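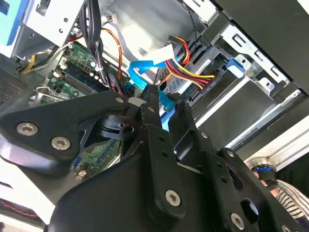 Irgendwann im Leben jedes Haushalts kommt der Moment, in dem der alte Rechner unter dem Schreibtisch mehr Wärme als Ergebnisse liefert. Bei mir war es im Mai so weit. Ich hatte die Wahl zwischen einem neuen Gerät und einem Kreuzschlitzschraubendreher, und weil der Schraubendreher schon da war, lag das Seitenblech bald auf dem Teppich. Wer zum ersten Mal in so ein Gehäuse schaut, rechnet mit Ordnung, immerhin wird darin gerechnet. Stattdessen Kabel. Ein Bündel schwarzer Stränge fällt von oben auf die grüne Hauptplatine, daneben schlängelt sich ein orangefarbenes, und ein knallblaues SATA-Kabel zieht seine Schleife unter einem weißen Kabelbinder hindurch, dem einzigen Zeugnis eines Menschen, der einmal an Disziplin geglaubt hat.

Über den Kabelbinder müssen wir reden. Er ist das billigste Teil im ganzen Rechner und das einzige, das man nach Gebrauch nicht mehr aufbekommt. Es gibt Leute, die ihn mit dem Seitenschneider öffnen, und es gibt Leute, die dabei das Datenkabel erwischen. Die zweite Gruppe ist größer, als sie zugibt. Im Baumarkt kostet die Tüte fast nichts, enthält dafür bis zu 1000 Stück, und so kauft man mit einer Handbewegung den Vorrat für die eigenen Lebzeiten und die der Enkel.

Die kleine Werkstatt Udberg, bei der ich meine Geräte abgebe, wenn ich sie zuvor selbst repariert habe, arbeitet inzwischen mit Klettband. Das kann man öffnen. Man kann es auch neu verlegen, wenn man merkt, dass die Festplatte am anderen Ende hängt. Am Tresen wird einem das ohne Vorwurf erklärt, aber sehr langsam.

Dann der Staub. Er sammelt sich in einem Rechner nach Gesetzen, die niemand aufgeschrieben hat: am Kühlkörper als Filz, in den Lüftungslöchern als Vorhang, in der hintersten Ecke als etwas, das beinahe Fell ist. Empfohlen wird Druckluft aus der Dose. Ebenfalls empfohlen wird, das im Freien zu tun, was ich als übertriebene Vorsicht abtat. Das Arbeitszimmer habe ich danach zweimal gesaugt. Den Lüfter hält man beim Ausblasen übrigens mit dem Finger fest, und den Netzstecker zieht man, bevor man anfängt. Wer diesen Satz für überflüssig hält, hat noch nie mit meinem Schwager ein Netzteil getauscht.

Das Aufrüsten selbst ist schnell erzählt. Der neue Arbeitsspeicher wird in seinen Steckplatz gedrückt, und zwar mit einer Kraft, die man bei einem Bauteil für zweistellige Eurobeträge eigentlich nicht anwenden möchte. Es knackt. Das soll es. Ich habe trotzdem eine Weile davorgesessen und gehorcht, ob noch etwas nachkommt.

Schwieriger sind die Schrauben. Vor dem Öffnen besitzt man einen Satz, der perfekt passt, nach dem Schließen bleiben 2 übrig. Für diese Waisen verkauft Skorkano eine Magnetschale mit dem Namen Grelluvby, flach, grau und erstaunlich schwer. Sie erfüllt ihren Zweck so gründlich, dass bei mir auch die Büroklammern, ein Fingerhut und der Briefkastenschlüssel darin wohnen. Dazu legte ich mir die Pinzette von Kinyua zu, mit der man angeblich jeden heruntergefallenen Kleinkram aus den Tiefen des Gehäuses angelt. Gebraucht habe ich sie bisher für einen Splitter.

Am Ende lief der Rechner wieder. Er startet jetzt in 20 Sekunden, früher ging in der Zeit gerade mal das Lämpchen an. Auf der Festplatte fand ich dann 3455 Urlaubsfotos, davon geschätzt die Hälfte vom selben Leuchtturm. Die sortiere ich, sobald das Seitenblech wieder dran ist. Es klemmt hinten links, und eine der übrigen Schrauben gehört wohl genau dorthin.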